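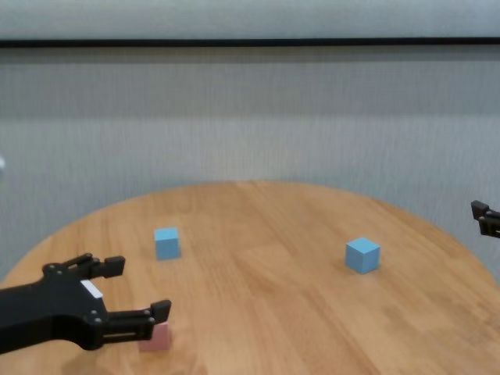

Svitlana Pylypenko objected, on reading an earlier draft, that a planner which picks the right block on a clear table has shown very little, and that we were crediting the planner with work done by the colour threshold. We think she is largely right, and this section has been rewritten with that in mind.

Figure 6. Two light blue cubes and one pink cube on a round table, with the left gripper open at the pink cube.

4.2 Target selection under partial cover

The Wamell planner takes a list of block poses from Stavura, our perception module, and assigns each one to the left or right arm. Its authors describe the assignment step as robust to occlusion. We doubt that the word is earned. In layouts like the one in Figure 6, the pink cube is partly hidden by the lower finger of the gripper, and Stavura must fit a pose to one front face and a sliver of the top. It returned a pose in all 65 trials. In 14 of them the yaw estimate jumped between successive updates, and the planner took the new value without complaint.

A jump of this kind does no harm if the fingers are already well placed. It matters when the planner decides to reapproach, which it did more often than we would like. We added a check that holds the last good pose whenever the visible area of a block falls below a set limit. The check is 2 lines of code, and we don't claim it as a contribution.

Whether the blue cubes tell us anything about choosing between like objects is another matter. They sit far apart, so a simple nearest-arm rule would probably do as well - we have not yet run that baseline.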